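4.2 The bed as a holding place for clothes

We had expected, when we began the household visits in February, that most of our time would go to wardrobes and drawers, and we had drawn up our recording sheets with that in mind. The sheets had a good deal of room for shelves, hooks and hangers, and only a single line for the bed. By the end of the first Wednesday that single line was full and the writing had spilled over into the margin, and it went on like that in nearly every home we were kind enough to be let into. People sort, fold, stack and hesitate on their beds, and a great many garments spend the better part of a day there before they go anywhere else.

Of the 600 garments we followed in the Trernach homes, 227 were set down on a bed at least once between being taken off (or brought up from the wash) and being put away. We should say that we counted a garment only once, however many times it went back and forth, so the figure leaves out a fair amount of coming and going. The earlier Pusteck survey treated the bed as a surface for sleeping and making up, and gave its attention to chairs, which its authors called the natural home of the half-worn pair of pants. Chairs do play that part in our homes too, and we come back to them in Section 5, but for folding and bundling the bed was the favorite by a comfortable margin.

Something that came up again and again in conversation was light. Several people told us they liked to sort dark clothes by a window, in the morning if they could manage it, as black and charcoal and navy are so easily mixed up under a ceiling lamp. A pale cover helps as well, and we found ourselves agreeing with the person who said she could never find a black sock on her old brown blanket. The bedroom in Figure 8 has both advantages, with sun on the bed and light-colored bedding under the dark things. The softer of the two pieces, with its ribbed cuff and braided drawstring, was recorded on our sheets as a bundle; the twill one was recorded as a fold. 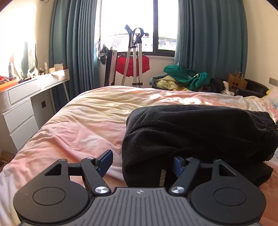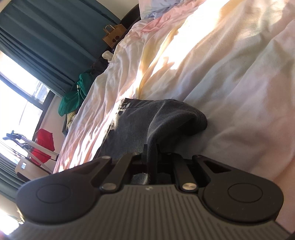

Figure 8. Dark garments on a rumpled bed in sunlight. A long white desk stands along the wall in the first view; the second shows a dark gray twill piece with a folded, rounded end.

4.3 Bundles, folds and the unmade bed

The distinction between a bundle and a fold follows the Vlachopoulos scheme, which we have kept with only small changes. A fold has at least one flat side and an edge that could be lined up with another edge if somebody cared to do so. A bundle has been gathered into a shape that will hold together when it is lifted, and that is all that is asked of it. There are plenty of garments in between — sleeves tucked under, waistbands turned over once and left — and for these two of us coded separately and then talked it through, sometimes for rather longer than a pair of pants deserved.

We also noted whether the bed had been made. The Traltard guidelines for household observation advise waiting until it has, so that the surface is the same from one visit to the next, and we can see the sense in that for work on folding speed. For our purposes it would have meant missing much of what we came for. Wrinkled bedding was the usual state of things during sorting, and the people we visited worked on top of it quite contentedly, smoothing a patch with one hand when they wanted a flat place and otherwise leaving it be.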